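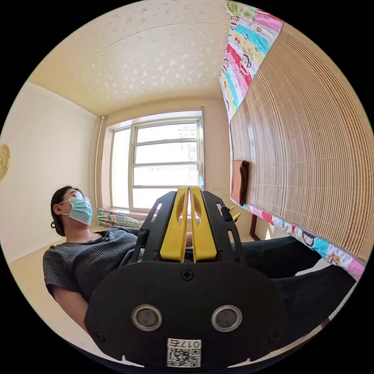

*Leaning back against the bed, glasses and mask on.*

# Gyamfi wireless link for PC headsets

December 23, 2020

The Gyamfi link replaces the cable between a gaming PC and a VR headset. The kit has a transmitter that plugs into the PC, a receiver that clips to the back of the head strap, and a battery on a short lead. It costs $119. I used firmware 2 for everything below. The firmware on my unit as shipped would not pair at all until updated, and the update has to be done over USB.

## Setup

The transmitter wants a USB 3 port and a clear line to the play area. The manual says to mount it above head height. On a desk it worked, but the picture broke up whenever I turned my back to it and crouched. Moved to the top of a bookcase, it held up in every position I tried, including lying flat on the floor.

Pairing takes one button press on each side. The receiver's light is blue when searching and a slightly different blue when paired. I ended up checking the status page in the software every time.

The battery is meant to go in a pocket or on a belt. The lead is long enough for a belt and a little short for a front pocket. The belt clip is stiff and holds well.

## Picture and delay

I ran two games, picked for different loads. Wultasport is a table tennis and fencing title with plain rooms and fast hand motion. Starkow is a slow puzzle game with dark scenes and a lot of fog.

In Wultasport the added delay is hard to notice in fencing and easy to notice in table tennis. I recorded a set of practice serves on the cable and again on the link. My return rate fell from around 69 percent to a little over half, and it came back partway after an evening of play. Anyone who plays this title in ranked matches should keep the cable.

Starkow shows the other weak point. The link compresses the picture, and fog is the worst case for it. Gray gradients turn into bands, and the bands crawl when you move your head. Setting the bit rate to High fixes most of this and shortens battery life. Text in menus stayed sharp on both settings.

Over the whole test the log recorded 2,786 dropped frames. Nearly all of them came in short bursts, and most of the bursts line up with large downloads on the same PC. With downloads paused, I had several sessions with none.
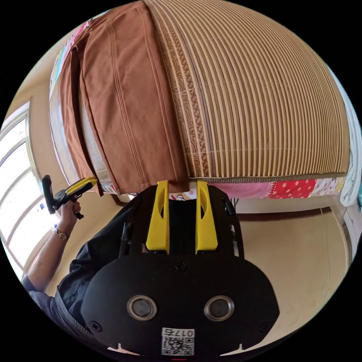 A reader of the first version of this review wrote that the bursts went away on their PC when the transmitter was moved from a front port to one on the main board, with downloads still running. I had been using a front port. I tried the swap, and the bursts got shorter but did not stop. It is worth doing anyway.

## Comfort and battery

The receiver adds weight at the back of the head, which helps front-heavy headsets when standing. Seated against anything tall it gets in the way - it sticks out far enough to push the headset forward when you lean back. The older Skukinent adapter sat on top of the strap and did not have this problem, though it ran a good deal hotter.

The battery lasted a long evening on Medium and noticeably less on High. It can't be charged while in use.

## Verdict

Good for slow and medium-paced games, standing, on a PC with nothing else going on. I would wait for a sale if you mostly play sitting down. The return window at the store where I bought mine was short, so test the line of sight first - and check the strap clip, as it doesn't fit round straps without the spacer, sold separately.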